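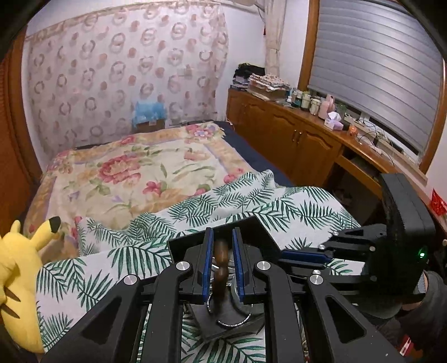
Abb. 3: Bett mit weißer Decke, bedruckt mit grünen Palmblättern.

4.2 Bettwaren und Schlafgewohnheiten in den befragten Haushalten

Die Auswertung der Haushaltsbefragung in Gernoda und Bamton umfasst 182 vollständig ausgefüllte Bögen. Gefragt wurde nach Art und Zahl der Decken, nach dem Wechsel zwischen Sommer- und Winterbettzeug, nach der Häufigkeit des Waschens und nach dem Umgang mit Tagesdecken. Die Bögen wurden im Dezember verteilt, was bei der Deutung der Angaben zur Raumtemperatur zu berücksichtigen ist. Angaben zur Schlafdauer beruhen durchweg auf Selbstauskunft und wurden nicht gemessen.

Die Unterscheidung zwischen Decken zum Schlafen und solchen, die tagsüber auf dem Bett liegen, erwies sich als weniger klar als angenommen. Der Fragebogen folgte in diesem Punkt der Einteilung von Brouwer, der Zudecke, Überwurf und Tagesdecke als getrennte Gruppen führt. Viele Befragte benutzten dasselbe Stück jedoch für mehrere Zwecke. Eine dünne Decke diente im Sommer als Zudecke, im Winter als zusätzliche Lage und dazwischen als Überwurf. In der Kodierung wurde deshalb nachträglich die Gruppe »Mehrfachnutzung« eingeführt. Hutchins und Nyaga kodierten die offenen Antworten unabhängig voneinander; abweichende Zuordnungen wurden besprochen und, wo keine Einigung zustande kam, als unklar geführt.

Bedruckte Stoffe mit Pflanzenmotiven (vgl. Abb. 3) wurden in beiden Orten häufig genannt, meist im Zusammenhang mit dem sichtbaren Teil des Bettes. Für Laken und Kopfkissen bevorzugten die Befragten einfarbige Ware. Als Begründung wurde oft angegeben, dass sich einfarbige Teile leichter ersetzen lassen, wenn ein Stück verschlissen ist. Einige Befragte in Bamton verwiesen dagegen auf die Waschtemperatur: Bedrucktes werde kühler gewaschen und eigne sich darum nicht für Teile, die direkt auf der Haut liegen. Ob diese Regel von Herstellern, aus der Familie oder aus eigener Erfahrung stammt, geht aus den Antworten nicht hervor.

Deutlicher als bei den Mustern unterschieden sich die Orte beim Wechsel der Bettwäsche. In Gernoda gab die Mehrheit einen festen Wochentag an, fast immer den Sonntag. In Bamton richtete sich der Wechsel eher nach der Gelegenheit, etwa nach Besuch, nach Krankheit oder nach dem Wetter. Srithong hat für ländliche Haushalte einen ähnlichen Befund beschrieben und führt ihn auf die Trocknung im Freien zurück. Für unsere Stichprobe reicht diese Erklärung nicht aus, denn auch Haushalte mit Trockner nannten keinen festen Tag. Denkbar ist ein Zusammenhang mit den Arbeitszeiten - in Bamton arbeiten mehr Befragte im Schichtdienst -, doch war die Frage nach der Arbeitszeit freiwillig und wurde zu oft ausgelassen, um sie in die Auswertung einzubeziehen.

Die Angaben zur Nutzungsdauer von Decken streuen stark. Als Höchstwert wurde eine Wolldecke genannt, die seit drei Generationen in der Familie ist. Solche Stücke werden selten benutzt und liegen im Schrank, zählen in der Selbstauskunft aber zum Bestand. Bei der Berechnung der mittleren Nutzungsdauer blieben sie unberücksichtigt. Der bereinigte Wert liegt für Zudecken bei 10 Jahren, für Tagesdecken bei 9 Jahren. Der Abstand ist gering und sollte nicht überbewertet werden, zumal viele Befragte das Anschaffungsjahr nur geschätzt haben.

Ergänzend zur Befragung wurden zwei Gruppengespräche geführt, beide unter der Leitung von Nazarenko. Das erste fand in Gernoda statt, das zweite im Stadtteil Prerngate. Thema war vor allem das Bettenmachen am Morgen. Ältere Teilnehmende beschrieben es als Teil der Hausarbeit, der vor dem Frühstück erledigt wird. Jüngere legten die Decke häufig nur zurück und begründeten dies mit der Lüftung der Matratze. Beide Gruppen griffen zur Tagesdecke, wenn Besuch erwartet wurde und das Bett vom Wohnraum aus zu sehen war. In kleinen Wohnungen, in denen das Bett auch als Sitz- und Ablagefläche dient, war ihr Gebrauch im Alltag verbreiteter.

Einschränkend ist festzuhalten, dass Personen in Einzimmerwohnungen in der Stichprobe unterrepräsentiert sind. Auch Wohngemeinschaften wurden nur erfasst, soweit eine Person für den gesamten Haushalt antwortete. Die Frage nach getrennten oder gemeinsamen Zudecken bei Paaren wurde wegen einer missverständlichen Formulierung im Bogen nicht ausgewertet und ist für die zweite Erhebungswelle neu gefasst worden. Die Ergebnisse zur Wäschepflege folgen in Abschnitt 4.3.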